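**Ticket 805: Subtitles out of step on the second reel of the Saraç season screening copy**

Opened: Jul 3, 2019
Service: Ramport Film Archive, Screening Copies Desk
Borrower: Tidari Film Society
Priority: 2
Status: Closed, with one action carried forward

**Report as received**

The borrower states that the English subtitles on the supplied copy of the opening feature run late from the start of the second reel. The first reel plays correctly. The delay is the same throughout the second reel and does not grow. Sound and picture remain together. The borrower has tried both of its players with the same result and asks for a corrected copy before the season opens in August.

**Initial checks**

The desk loaded the master copy and the borrower's copy side by side. The following was recorded.

- Picture length is identical in both copies.
- The subtitle file supplied to the borrower is the version prepared by Loltex for the earlier home release.
- The subtitle file held with the master is a later version and carries a different name.
- In the borrower's copy, the first line of the second reel (the telephone call to the hotel) appears after the caller has hung up.

The home release opened its second half with a short black section that was removed when the film was restored. The Loltex file still allows for that section. The delay measured at the reel change was 133 frames, and the same figure was found at the funeral and in the closing titles.
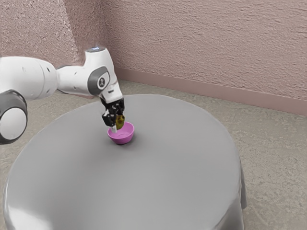 Tidari Film Society replied that the measured delay agreed with its own estimate, but that its members had also noticed two lines missing from the courtroom sequence, and it asked whether these would be restored in the same correction. It added that the wording of the older subtitles was preferred by several members and that it would be sorry to lose it.

**Further checks**

The courtroom sequence was examined in both files. The two lines are present in the later file and absent from the Loltex file. They are spoken by the clerk, off screen, while the accused looks towards the gallery. The home release appears to have treated them as background speech. They matter to the plot, as the second line gives the date on which the will was signed, and a viewer without it may find the final scene hard to follow.

On the question of wording, the desk cannot supply a mixed file. The later translation was made for the restored film and is the only one cleared for public showing under the present loan terms. The older wording may be consulted in the reading room by appointment.

**Steps taken**

1. The borrower's copy was withdrawn from the download area.
2. A new copy was made from the master with the later subtitle file.
3. The new copy was played in full. Subtitles were checked against the dialogue at the opening, the reel change, the courtroom sequence, the funeral and the closing titles.
4. One spelling error was corrected in the song lyric over the titles ("harbor" to "harbour").
5. The new copy was released to the borrower under the same loan number.

An attempt to correct the old file by moving all lines in the second reel forward was made before step 2 and abandoned. The reel change falls in the middle of a sentence, and the two halves of the subtitle overlapped on screen.
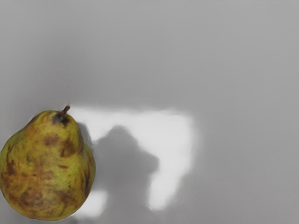 The remaining 3 titles in the season were then checked for the same fault. Two carry the correct files. The third, the short comedy shown before the closing feature, has no English subtitles at all, although the loan sheet says that it does. The film has very little dialogue, and the borrower has been asked whether a printed summary would be acceptable. The loan sheet has been amended.

**Cause**

The two subtitle files were stored in the same folder, and the copy was prepared using the file that came first in alphabetical order. The folder note stating which file to use had not been updated after the restoration.

**Outcome**

The borrower has confirmed that the new copy plays correctly on both of its players and that the courtroom lines now appear. No charge has been made for the replacement.

**Action carried forward**

The Loltex file is to be moved to the reference shelf and marked as not for screening. The folder notes for all restored titles in the Saraç collection are to be reviewed by the end of August. A separate ticket will be opened for the missing subtitles on the short comedy if the borrower does not accept the printed summary.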